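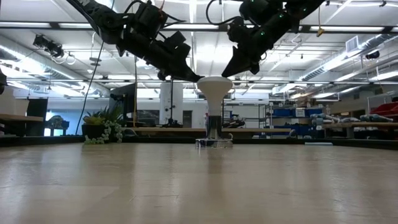
Etville Community Board > Home and Garden > Which bulbs for an old kitchen?

imelda_m
Hello everybody. We moved to a rented house in Sison in June and the kitchen has six ceiling spots, the old reflector kind. Two are dead. The landlord says I can put LED, but he wants the same warm color. My paper from the electric company says we used 258 kWh last month, so I would like to go lower. Is it worth to change all six, or only the dead ones?

Faustine Leblanc
Change all of them. If you mix old and new you will see the difference every evening when you cook. I bought Curnum warm white and I am content with them.

hgethin
I don't agree. If four still work, use them until they die. Buy two spare LEDs now and keep the receipt. Also check if there is a dimmer on the wall - old dimmers and LEDs often make a buzzing sound.

imelda_m
There is a dimmer, yes. It is a round one and very stiff. I did not think of this.

Faustine Leblanc
Then you need dimmable ones, it must be written on the box. But I still say all six, Heledd. Old reflectors get very hot and her ceiling is low.

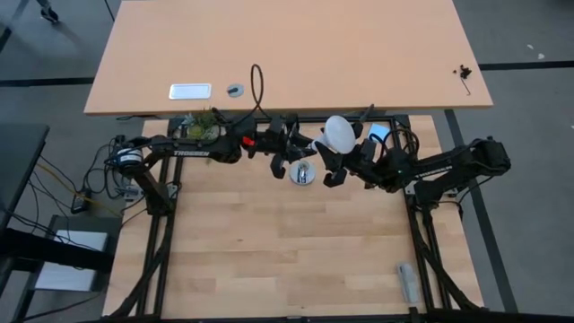
Etville, October 1, 2018

Bienvenido M.
I read the thread today and want to add one thing. Please look at the base before you buy. In my mother's house the spots looked all the same, but one had a smaller screw. I had to go back to the shop in Erevley, and the bus there is slow.

hgethin
Good point. Take one old bulb with you to the shop, when it is cold.

imelda_m
Thank you all. I will ask the landlord if he pays for the dimmer. If he says no, I change only two for now. Sorry, Faustine!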